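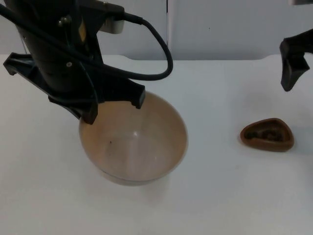

Do you need to drink eight glasses of water a day?

2019-01-19

My sister-in-law gave me a water bottle for my birthday with the hours of the day printed down the side. By 10 in the morning I was meant to be at the second line. I lasted until lunch.

I've been hearing about the eight glasses since primary school, and I have yet to meet a person who can tell me where the number came from. Olga Garrido, who ran the wellness month at my old work in November, said it was "established". By whom? She sent me a link to a blog, which linked to another blog, which was selling a filter jug.

And what size is a glass? I measured the ones in our cupboard. The smallest holds a good deal less than half of what the tall ones do, so eight of one and eight of the other are very different days.

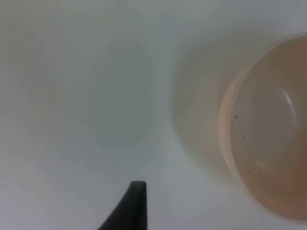 Then there's the question of what counts. Tea doesn't, according to Olga, as it "dries you out". I drink four cups a day and have done for most of my adult life, and I'd have thought I'd be a raisin by now. Soup doesn't count either, apparently. Nor does watermelon. I smell a rule made up by somebody who doesn't like soup.

Florencio Calvo from my walking group uses an app called Zostier that buzzes every 40 minutes to tell him to drink. He swears his skin is better. I've looked at his skin. It's the same skin – a bit more sunburnt, maybe. What I have noticed is that we now stop at every public toilet between the car park and the Dandamthorpe lookout.

I'm not telling anyone to go thirsty. If it's a stinker of a day, or you're crook, or your doctor has given you a number, do what your doctor says. For the rest of us I suspect thirst does the job pretty well, and it doesn't need charging.

The bottle is holding pens on my desk now. It leaks a bit at the lid anyway.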